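22 Dec 2019
Posted by the author

The hall thermostat replacement is finished, and the readings since November are good enough to write up. I said in an earlier post that the old unit was cycling the boiler too often. It was, and the reason was duller than I expected.

The old thermostat was a Trumano, mechanical, with a bimetal coil and a small heat anticipator. The anticipator is a resistor that warms the coil slightly while the boiler runs, so that the thermostat opens a little before the room reaches the set point. It has to be matched to the current drawn by the gas valve or relay it controls. Mine was set to 0.2 amps. The relay on the boiler draws 0.45. With the pointer too low, the resistor gets too warm, the coil opens early, and the burner shuts off before the radiators have done much of anything. Then the whole business starts over.

I logged the burner for 13 days before touching anything. The logger is a current clamp on the relay lead with a Casanen recorder behind it, storing one sample every ten seconds. It counted 1,639 burner starts in that period. That works out to 126 a day, or a start every eleven and a half minutes. A cast iron boiler feeding cast iron radiators has no business doing that. Each start has a purge, an ignition, and a stretch where the flue is below temperature and condensing.

Moving the pointer to 0.45 was the first change. I should have stopped there and logged for another two weeks, which would have given a clean before and after on one variable. Instead the coil bracket turned out to be bent, the cover no longer sat flat, and I lost patience and ordered the Vustness. So the comparison below is between two thermostats and not between two settings of one thermostat. Anyone who wants the other number will have to get it from their own hallway.

The Vustness is a plain digital unit, no network connection, two AA cells. It has a cycle rate setting in the installer menu, numbered 1 to 6, meaning the maximum cycles per hour at 50 percent load. The factory default is 5, intended for forced air. For hot water the manual gives 3, and for steam or gravity systems 1. I used 3 for the first week and then 2, and I have left it on 2.

Wiring took ten minutes. Two conductors, R and W, no common. The existing cable was old cloth-covered stuff and I cut it back to where the insulation was still flexible. I also plugged the hole behind the wall plate with a bit of putty. The wall cavity there is open to the basement and a cold draft was coming up through it directly onto the back of the thermostat. The sensor is supposed to read the room. With the hole open it was reading 2 degrees low compared with a glass thermometer hung a foot away. With the hole plugged the two agree to within half a degree.

At cycle rate 2, burner starts are down to 31 a day. Outdoor temperatures over the two logging periods were not identical – the later one was colder by an average of 4 degrees – so if anything the later period should have asked for more heat. Average run time per start went from just over three minutes to sixteen. Room temperature swing got slightly larger, 1.3 degrees peak to peak against 0.8 before. I can't feel the difference.

Gas use is harder. The meter is read monthly and the billing period straddles the change. I started reading it myself every morning, but only after the swap, so there is no baseline worth quoting. I will put up a figure normalized to degree days at the end of the season.

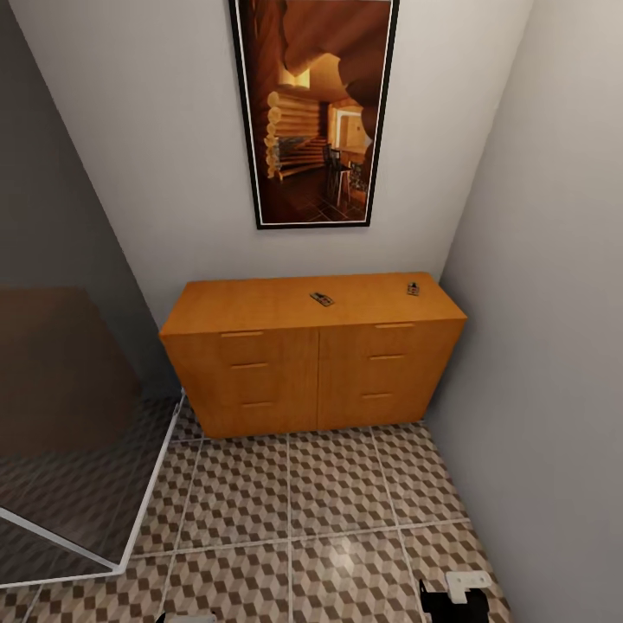

The remaining item is the circulator. It is a Shirazi, wired to run with the burner call and stop when the call ends, which leaves a good deal of hot water sitting in the boiler after every cycle. A post-purge relay would keep it running for a few minutes to move that heat out to the radiators. The relay board has a jumper for this and it is set to off. I want one more week of data on the present arrangement before I move it, having already spoiled one comparison this year.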